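Print this message | E-mail this message to a friend

Re: [yard-bots] Unit 13 stopping on the Totstead track

Rhodri Gwynne wrote:
> Unit 3 has been fine since the March firmware. Is 13 faulting
> on the lidar or the camera side? And is it every night or only
> when the Busex box is logging? Aoife

Aoife - camera side. Sorry for the mess of a reply, typing this on my phone in the ute.

Same fault again, code 221, obstacle ahead, full stop, wheels locked. Nothing on the track when I walked out to it. Lidar log is clean the whole way. Logging on or off makes no differnce, tried both.

What worries me more is the restart. It should sit there until someone clears it at the panel. Last night it cleared itself and took off again while I was still walking up behind it. Not on. I've pulled the battery isolator and it stays out till Hegarty come back to us about the latch.

Odometer was 1,561 at the stop if anyone wants to match it to the Widholm logs.

My guess for the 221 is the forward camera at night - own headlamp bouncing off something close to the lens, or else the light at the far end. Only a guess. Haven't had the housing off yet. If you've got a spare lens cover send it out with the next load please.

Can everyone else running the same latch board test theirs before the next night run? Wheels off the ground, and stand to the side.

Forward camera, night run:

Rhodri

Last updated: March
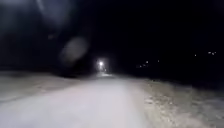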